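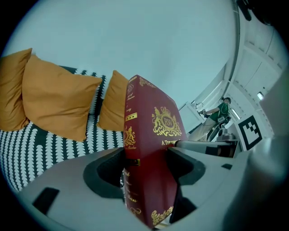 What should a town library do with hardcovers that have not been checked out in ten years? Keep one copy of each, move it to closed storage, and leave it in the catalog.

The usual practice is to discard them. In May the Kokach branch pulled 1710 volumes on circulation data alone. Circulation measures loans. It does not record reading at the table, and it says little about whether another copy exists within driving distance. Of the titles pulled, 131 had no second copy in the county.

Storage is cheap by comparison. A used Driltex shelving unit holds 3000 volumes and needs a dry room. Replacing a single out-of-print set can take years.

Weeding rules should require a holdings check before disposal.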